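Part 2: Standing up your whiteboard and getting it ready to write on

If you followed Part 1, the stand is bolted together and the board is still flat in its carton with the foam corners on. Good. Leave the foam where it is for now. I've put up a lot of these boards (mostly the Dorkero on its own legs, sometimes the Gukia, which goes together the same way but has a different clamp), and the thing that goes wrong most often is somebody peeling off all the packing in the first minute and then dragging a bare corner across the floor.

What you need

The stand from Part 1
The board
The bag of small parts marked B, with the clamps and the thumb knobs
A soft cloth that has never met furniture polish
A marker and an eraser

Choosing the spot

1. Walk around the room with the lights on before you carry anything. A new board is glossy, and long ceiling tubes show up on it as pale streaks. Stand where your readers will sit and look at where the tubes run. I like to have the board side-on to them if the room lets me.

2. Check the floor. All the feet need to be down. On carpet, press each foot with your shoe and let the pile settle for a bit.

3. Keep at least 600 mm clear behind the stand. You'll want to get back there for the clamps, and later for the odd lost marker cap.

Note: an air conditioner blowing straight at the board won't hurt it, but it'll flutter every sheet of paper you stick up there with a magnet. Move over a little if you can!

Mounting the board

4. Get a helper. I know, I know – the carton says one person can do it. The carton is an optimist. The board isn't all that heavy, it's just wide, and it wants to twist when you hold it by the middle.

5. Now take off the foam. Lift the board by its two short sides and set the bottom rail into the lower clamps. Don't let go yet.

6. Have your helper swing the upper clamps over the top rail and turn the thumb knobs until they just bite. Finger tight. If you reach for pliers you'll dent the rail, and the Jeon replacement rails are slow to come (I waited into August for mine).

7. Go around all the knobs a second time, a half turn each, working corner to opposite corner.

Caution: keep your fingers out of the lower clamps while the board is coming down into them. They close on their own weight and they do pinch.

8. Peel the clear film off the face. Start at a top corner and pull it slowly back on itself. If you skip this, the marker will bead up and you'll think you bought a bad board. I did this with my very first one and wrote a rather snippy letter.

9. Put the eraser on the board and leave it there. It has a magnet in the back and it'll hold anywhere on the steel, so park it where most people can reach it, near the middle or a bit lower. An eraser up at the top rail is an eraser that gets replaced by somebody's sleeve.
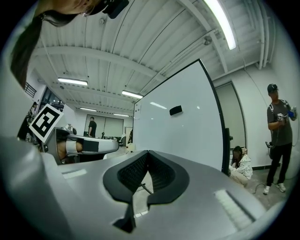
10. Push gently on one side of the board with an open hand. It should give a little and come back. If the whole stand walks, you have a foot up in the air, so go back to step 2.

Checking for glare

11. Sit down in the lowest chair in the room and look up at the board. Then try it from both ends of the front row. From down low you'll catch reflections you never noticed standing up, and they're the ones people complain about.

12. If a streak lands right where you want to write, loosen the upper knobs by a quarter turn, tip the top of the board a touch, and tighten again. Small moves! A tiny tip up there shifts the streak a surprisingly long way down the face. If tipping doesn't clear it, turn the whole stand, lifting it with your helper so the feet don't scrape.

13. Look again from the chair. You may not get rid of every streak, and that's fine. What you're after is a good clean area in the part you use most.
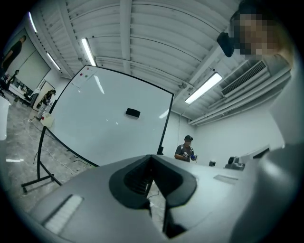

Ceiling lights reflected on the face of the board.

First wipe and first marks

14. Wipe the face with the dry cloth, top to bottom, to get rid of the dust the film pulled in.

15. Draw a short line in a low corner, wait a minute, and rub it out. If it comes off clean, you're ready. If it leaves a ghost, use a little Fidergate board cleaner (order number 2379) on the cloth, wipe, dry, and try again.

Caution: no glass spray, no scouring pad, no kitchen sponge with the green side.

Spare parts for this section

Thumb knob, pack of 2: order number 1661
Board cleaner: order number 2379

Part 3 covers the pen tray and the paper hooks. Keep the leftover washers from bag B, you'll want them for the tray.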